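Keeping the Important Papers at Home, So the Family Can Find Them

Household tips, January

When my mother was in the hospital, my sister and I spent one whole evening looking for a single paper. It was the form where she named who can speak for her if she cannot speak. We found it at last inside a cookbook. After this I made a system for our own house, and I write it down for other families.

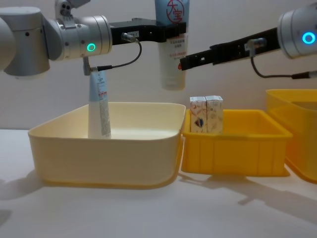 Rosário Arruda
Home and Family Editor, Larkstead

What goes in the folder

Keep one folder for each adult. Inside goes the health care proxy (in some states it has another name, for example medical power of attorney), the living will if you made one, the insurance card copied on both sides, and the list of medicines. I put also the phone number of the doctor and of the lawyer. Wills and house papers I keep in a different folder, so that a person in a hurry does not have to turn so many pages.

Choosing the folder

A plain plastic one with a snap is enough. Do not use a binder with rings, the holes tear after some years. Write the name in big letters with a permanent marker and let the ink dry before you touch it. My first label I smeared with my thumb and it looked very bad.

Where to put it

Many people put such papers in the safe deposit box at the bank. For the proxy form I don't recommend it. The bank is closed at 2 in the morning and the emergency room is open. We have ours on the shelf by the kitchen door, behind the phone books which we still own. A small fireproof box is also good if more than one person knows where the key is.

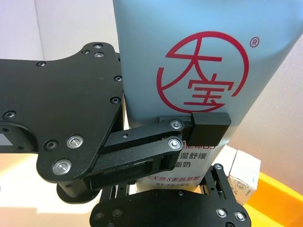 Countersunk screws set in a black metal plate.

Copies

Give one copy to the person you named, one to your doctor's office, and ask the hospital if they can scan it into your record before you ever need it. At Flalville, where my mother was, the front desk did this in a few minutes. Write on the back of the original who has a copy. If you change your mind later and sign a new form, you must get the old copies back and tear them up, and this list helps you very much.

The medicine list

Write it in pencil, or print it new each time. Put the name of the medicine, the dose and the hour. Allergies go on top, underlined.

Once a year

We look through our folders in January, when the tax papers are on the table anyway. Check that the phone numbers still work. Check also that the person you named still wants to do it, and talk with them about what you would want and what you would not. This talk is harder than the folder. We had ours in the car, on a long drive, and for us it was easier so.

The signing rules for these forms change from state to state, so for the number of witnesses and for the notary please ask a lawyer or the social worker of your hospital.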